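Evening support group moves to Weststead

From September, the Traldale alcohol and other drugs service will run its evening support group at the Weststead centre. The group is free and you don't need a referral. Family members are welcome at the second half of each session.

Hanne Hauksdóttir will lead the group, with Karim Abdel Hamid as peer worker. Sessions start with a 30 minute check-in, followed by a talk on sleep, cravings or medication. 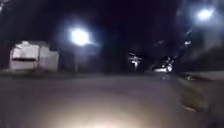

A paved road after dark, with a small pale building off to the left.

Places are limited to 20. If the group is full we will put you on the waiting list – usually no more than 2 weeks. People taking methadone or buprenorphine can join and should keep to their usual dosing times.

To book, ring Marloes Hermans at the Vandport office, extension 119.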